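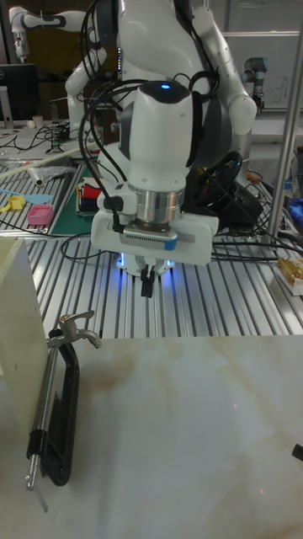 ok a few people asked how the move to Mindulmont is going so I'm doing a thread. It's long. Mute me if you need to

Quick background for new folks: we left Drarndale in August after nine years in the same apartment. I thought I'd miss the apartment. What I miss is the bus

In Drarndale the number 30 stopped right outside the bakery and I could be downtown before my coffee was cool enough to drink. In Mindulmont there is one bus. It goes to Galham. If you don't want to go to Galham, well, you're going to Galham

I have now been to Galham so many times that I have opinions on it. The library is better than ours (sorry). The parking is worse. There's a diner by the depot that does a grilled cheese with pickles INSIDE and I think about it at my desk

The house itself is fine! Small. Yellow kitchen, which I was going to paint right away and now kind of love. The previous owners left us a snow shovel, half a can of deck stain and a note that just says "furnace is loud, it's ok"

The furnace is loud. It is ok

Best thing so far is the neighbors. Efua Asamoah across the street came over the second day with a pot of groundnut soup and a list of who plows driveways and what they charge. I have the list on the fridge still. I returned the pot with banana bread in it and she told me, very kindly, that my banana bread needed salt

She was right, I've made it four times since with more salt and wow

Worst thing so far is the water heater. 3319 dollars. I had that number in my head as "couch money" and now it's a tank in the basement. I go down and look at it sometimes. We're sitting on the old couch

Somebody in the replies wants to know if it's quiet out here. Yes and no?? At night it's so quiet I can hear the fridge thinking. But at six in the morning there are crows, and I mean a LOT of crows, all having the same argument in the maple

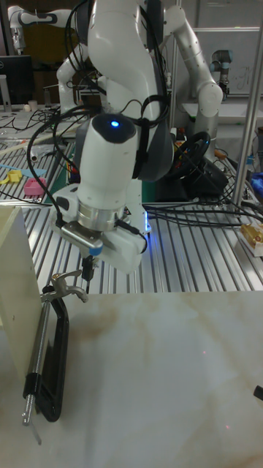 White arm, black cables, little blue light up top.

Back to the list of things I've learned since August:

Buy the boots before it snows. The store in town had my size in exactly one style and it was purple. I now have purple boots. A kid at the post office said they were awesome so I'm at peace with it

The post office closes for lunch. It closes for lunch at a different time on Fridays. There's a sign about it but the sign is inside

If you wave at one car you have to wave at all of them. I didn't make the rule. My arm is tired

The dump is only open Saturday mornings and it's a whole social event. I met Iddrisu Abubakari there, we were both trying to get rid of a dresser, and we ended up trading dressers. I don't know how to explain this to my husband other than the way it happened. Ours had a stuck drawer and his had ugly knobs, and knobs come off!

(new knobs are on order, I went with the plain brass ones, I looked at knobs online for two full evenings and I'm not proud)

People keep asking about Eshun so here's the Eshun update. She is eleven, she is a cat, and she hid behind the dryer for the entire first week. Now she owns the window over the radiator and screams at the crows. They scream back. I think all parties are enjoying it

She did get out once, in October, for maybe one minute. Walked to the end of the porch, smelled the air, walked back in and asked for dinner

Money stuff, because a friend asked me privately and I figure others are wondering: yes it's cheaper month to month, no it's not as much cheaper as the internet told me. Heating is more. Groceries are the same. Takeout is way less, but only because there's one pizza place and it's closed Mondays

I put 100 dollars a month in an envelope marked HOUSE thinking that would cover surprises. See above re: water heater. The envelope is very brave and very small

Would I do it again? Ask me in March. Efua says nobody should be allowed to judge a town until they've had one whole March in it, and she's been here long enough that I'm taking it as law

What I'd do different: measure the stairs. We have a box spring living in the garage right now and it's going to live there forever. If you are near Galham and want a queen box spring, barely used, come get it, I'll throw in the half can of deck stain

Okay that's the thread, dinner's in the oven and the furnace just kicked on so I can't hear myself type anyway. Banana bread recipe tomorrow if I can find where I wrote down the salt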